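Préparer un budget robot pour un petit atelier : ma méthode, étape par étape

Publié le 19 novembre 2022

On m'a encore demandé en octobre comment j'avais monté mon dossier d'achat pour la cellule à deux bras, alors je mets tout à plat ici. Je ne suis pas acheteuse de métier, j'ai appris en faisant des erreurs (et en remplissant beaucoup trop de tableaux), mais la méthode tient la route.

Étape 1 : écrire la tâche avant d'ouvrir un catalogue

Prenez une feuille et décrivez le geste. Quel objet, posé où, attrapé par quel côté, reposé où ? Chez nous, la demande de départ tenait en une ligne : « manipuler de petits objets au bord d'un meuble ». J'ai passé une matinée à la détailler et j'en suis sortie avec 16 questions pour les fournisseurs. La portée du bras en faisait partie, bien sûr, mais aussi la hauteur du socle, la largeur d'ouverture des doigts et l'épaisseur du poignet, que j'aurais complètement oubliée !

Étape 2 : simuler avant de signer

C'est le poste que tout le monde veut rayer, et c'est celui que je défends bec et ongles. J'ai demandé à Handetar et à Skekano de me fournir leurs modèles 3D, et j'ai tout mis dans une pièce virtuelle avec du carrelage, des meubles, du marbre, bref de quoi gêner un peu les bras. Comptez 28 heures de travail pour une première version correcte, si les modèles arrivent propres.

Regardez surtout depuis le robot. De loin, tout passe toujours. De près, on voit tout de suite la place que mange le boîtier de la pince et ce qui reste entre les doigts.
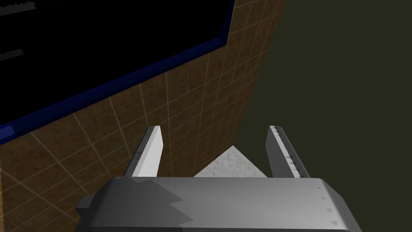
Même pièce simulée, côté pince puis avec les deux bras :

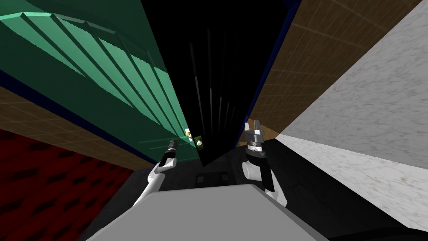

Hjaltested, qui suivait le projet de son côté, m'a répondu que ma simulation était bien jolie mais que j'avais oublié le câblage, et que chez eux les câbles, les supports et l'armoire électrique avaient fait déraper le devis bien plus que les bras. Il fallait selon lui ouvrir une ligne « autour du robot » dès le premier jour et ne jamais la laisser à zéro.

Bon. J'ai grogné, puis j'ai ajouté la ligne. Elle s'est remplie toute seule en une semaine.

Étape 3 : découper le budget

Je travaille avec ces lignes-là :

Bras et contrôleurs
Pinces, doigts de rechange compris
Autour du robot : socle, câbles, armoire, protections
Simulation et programmation
Formation
Maintenance de la première année

Les pinces méritent leur propre ligne. On se dit qu'on prendra la même des deux côtés, puis on se retrouve avec une pince fine à gauche et deux doigts métalliques à droite parce que les objets l'exigent, et ça fait deux jeux de pièces à stocker. Dans mon dossier, un jeu de doigts de rechange coûtait 318 euros hors taxes. Pas dramatique, sauf quand il faut en commander plusieurs d'un coup en fin d'exercice.

Étape 4 : comparer les devis sur la même base

Recopiez chaque devis dans votre propre tableau, ligne par ligne. Brolton, par exemple, incluait la mise en service mais pas le transport, et Skekano faisait l'inverse. Sur la dernière page, les totaux se ressemblaient beaucoup. Une fois remis à plat, plus du tout !

Demandez aussi la durée de validité de l'offre. La nôtre était de 60 jours, ce qui paraît large tant qu'on n'a pas trois signatures à obtenir en interne.

Étape 5 : caler le calendrier

Je pars de la date où la cellule doit tourner et je remonte : formation, mise en service, livraison, commande. Si la date de commande tombe avant la fin de la simulation, je décale la livraison. J'ai fait le contraire une fois, et le socle était trop bas. Il a fallu en recommander un, avec le délai qui va avec.

Pour le tableau, un simple tableur suffit. Gardez une colonne « hypothèse » à côté de chaque montant et notez-y d'où vient le chiffre, vous vous remercierez au moment de la relecture.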